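Automation in the Workplace: Handout 7
Yard and Floor Handling: What Changes for the Crew
Instructor: Jhun Layug
Revised 12/10/20
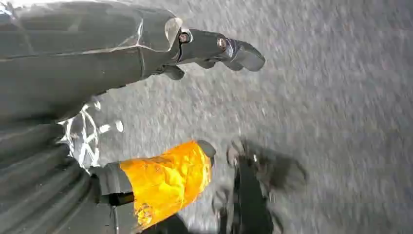 Figure 1. Gripper over gray ground, wrist view. Note the orange-wrapped piece, lower left.

1. Scope

Handout 6 covered fixed cells, where the robot is bolted down and parts come to it. This handout covers arms that work over open ground, next to people who used to do the whole job by hand. The case is the Horkholm depot, which handles 2,867 crates in a normal month and began using arm-assisted pickup in July. Read sections 2 through 4 before class. Section 5 is for the written assignment.

2. Tasks before and after

Before the change, a yard hand at Horkholm did four things: find the item, lift it, check it for damage, and log it. The arm took over the lift and part of the search. The check and the log stayed with the yard hand.

The job title did not change, but the mix of work did. Lifting had filled most of the shift. Afterward the largest block was clearing stops, meaning any event where the arm halts and waits for a person. Typical causes of a stop:

Missed grip
Item outside reach
Cable or sleeve snagged
Guarding tripped by a person walking through

The plan written by Rokero, the contractor that installed the system, treated stops as rare and set no staff time aside for them. Compare this with the task tables in Handout 4, where waiting time is entered as a separate row.

3. Upkeep of the gripper

Small upkeep moves to the floor crew whether or not it is written into their duties. Tape and wrapping are common on working grippers. Figure 1 has two cases: white material, crumpled, at the junction of the upper arm segment and the lower parts, and glossy yellow-orange tape over a cylindrical piece. The tape on the second is wrinkled and creased.

For the purposes of this course, a wrap is a local change to the tool. It can alter the outside width of a part, the friction at its surface, and what the camera sees. Each of these can matter to the control settings. The crew should therefore be able to answer three questions about any wrap:

Who put it on?
Is it in the log?
Who is allowed to take it off?

At Horkholm the log had no field for this until the second revision. Exposed bolts and ribbed parts such as bellows or cable sleeves belong on the shift check sheet under the same heading.

4. Pay, skill and control

The depot paid a rate of 900 per crew per week before the change and kept that rate afterward. The crew's position was that clearing stops is skilled work and should be graded as such. Management's position was that lifting had been removed and the two changes balanced out. The Hegedűs model (see the reading packet) gives a way to score both claims, using training hours, error cost and freedom to decide. Training for stop clearing took 10 hours per person. Lifting had taken none beyond the safety briefing.

Freedom to decide went down on one point. Yard hands used to choose the order of pickup. The Tunance scheduler now sets it, and a change needs a supervisor code.

5. Assignment

Write a task table for one job you know, before and after an automation step. Include a row for upkeep and a row for stops. State which rows are paid, which are logged, and which are neither. Use the form at the back of the packet. Two pages, single spaced.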